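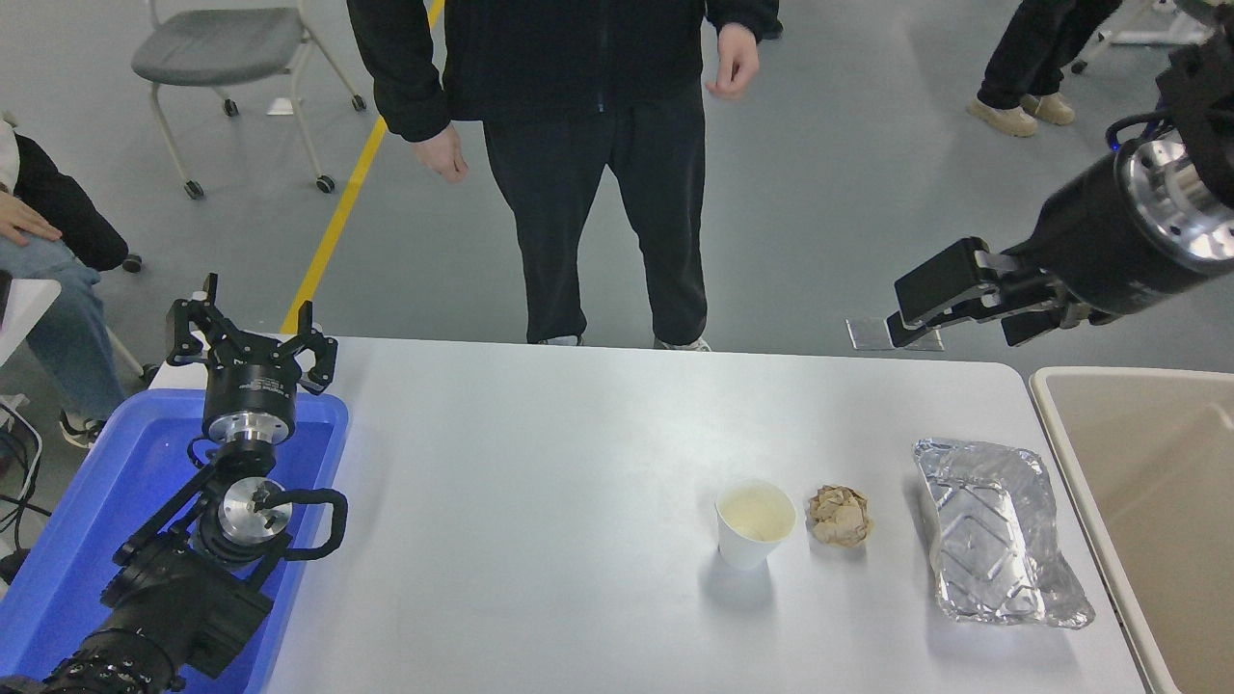 Trerkholm Tischabfall, Stand 22.10.2023. Bildersammlung zu Kleinmüll, der nach Pausen und Besprechungen auf Tischen liegen bleibt, plus Sortierliste. 3.764 Bilder, davon 3.624 mit Etikett, Rest kommt noch. Klasse pro Gegenstand, nie pro Bild. Klassen richten sich nach dem Material, der Zustand kommt als Zusatz dahinter: ein weißer Pappbecher mit gelblichem Rest am Boden ist also becher_papier + rest, das zerknüllte braune Papier daneben papier + zerknuellt. Bitte keine neuen Klassen für Zustände anlegen, hatten wir alles schon.

Inhalt
bilder/ - die Bilder, nach Raum sortiert
etiketten.csv - eine Zeile pro Gegenstand
klassen.txt - 17 Klassen, Reihenfolge nicht ändern!!
sortierliste.txt - welche Klasse in welchen Eimer
offen.txt - strittige Fälle

Spalten in etiketten.csv
bild, gegenstand, klasse, zustand, eimer, kuerzel
Trennzeichen Semikolon, Kodierung UTF-8. Excel macht beim Speichern gern Kommas draus, danach bitte prüfen.

Zustände
leer, rest, zerknuellt, gerissen, gefaltet, unklar. Mehrere erlaubt, mit + verbinden. Bei Bechern nur "leer" vergeben wenn man von oben reinschauen kann und der Boden sauber ist. Sonst unklar.

Folie, Alu, Klarsicht
Macht die meiste Arbeit. Silbrig glänzendes Zeug kann Aluschale sein, beschichtete Tüte oder durchsichtige Verpackung mit Lichtreflex. Regel: ein Gegenstand, ein Blick, eine Entscheidung pro Bild. Wer sich nicht sicher ist, nimmt glanz_unklar und trägt den Fall in offen.txt ein. Nicht vom Nachbarbild abschreiben, auch wenn es derselbe Tisch ist.

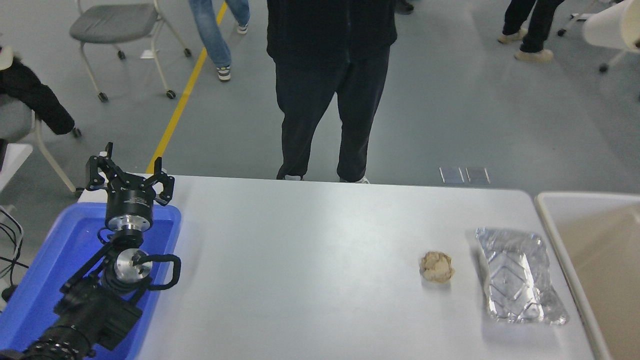 Zerknülltes Papier hat das Problem kaum, da stimmen die Etiketten fast immer überein. Ausnahme Servietten: zählen zu papier, gehen laut Sortierliste aber in den Restmüll. Steht so seit September drin, die alte Liste von Wolde hatte das noch anders. Wer noch Etiketten aus der Zeit hat - bitte Spalte eimer neu füllen.

Eimer
papier, verpackung, rest. Becher mit Flüssigkeit drin erst ausleeren, dann rest. Wie das bei euch vor Ort getrennt wird kann abweichen, sortierliste.txt dann lokal anpassen und nicht zurück ins Archiv schieben.

Bekannte Lücken
- kaum Glas, fast keine Dosen
- viele helle Tische, dunkle fehlen praktisch ganz
- Räume aus Irnwood doppelt benannt (Nord / nord), wird noch bereinigt
- 40 Zeilen ohne Kürzel, die bitte erst mal nicht verwednen

Änderungen
Klasse schale_alu von verpackung_sonst getrennt. Klasse strohhalm raus. Schreibfehler in klassen.txt behoben, dafür wahrscheinlich neue drin.

Nutzung
Intern bei Clokberg frei, nach außen nur nach Rückfrage. Fragen und Korekturen an Natnael Wubshet, am besten mit Bildname und Zeilennummer.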